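Topics: Arms and Grippers / Owner Reviews

Samlow gripper pads, worth the money or stick with stock?

seidu_ansah
Looking at the Samlow pad set for a two-finger gripper. Hemirbridge lists it at $200 for the pair plus a spare set. My use is picking small groceries off a flat top. Does anybody have one running?

zhuravel_fan
Had mine since February. They hold round fruit well. On thin plastic they are no better than stock, and you still have to tune the closing force yourself.

R. Rutkowska
I disagree on thin plastic. We logged 1,161 picks with the Samlow pads and 1,138 were good. Most of the misses were wrappers lying flat, and bottles were only a small part of it. Our test set is an orange, a snack wrapper and a water bottle on a metal cabinet.

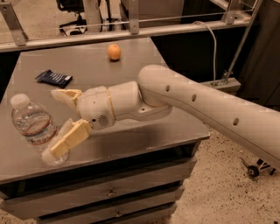 Same three items in both, bottle nearest the front.

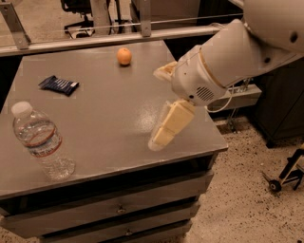 Re: Samlow gripper pads, worth the money or stick with stock?

zhuravel_fan
What force limit, though? I get dents on a ribbed bottle at anything over the default. And a full bottle is a different job from a half empty one.

R. Rutkowska
Default limit, slow close. We go in low on the bottle where the ridges are. If you grab at the label it can slide. Agreed that fill level matters. I did not log it, so take the bottle numbers with that in mind.

seidu_ansah
How long do the pads last?

R. Rutkowska
First pair went roughly 5 weeks before the tips got slick. Wiping them with a damp cloth helped for a few days.

irport_mike
$200 for something that wears out that fast is too much. Irport sells plain pads for a lot less and I get the same results on fruit. I would only buy the Samlow set if wrappers were the main job, and from the post above it misses those too.

seidu_ansah
Fair point. I will try the Irport ones first and order the Samlow set if the bottles give me trouble.

Comments (2)

tk_bench: Does the spare set come with screws? Mine did not.

Remigiusz Rutkowska: Ours did, in a small bag under the foam.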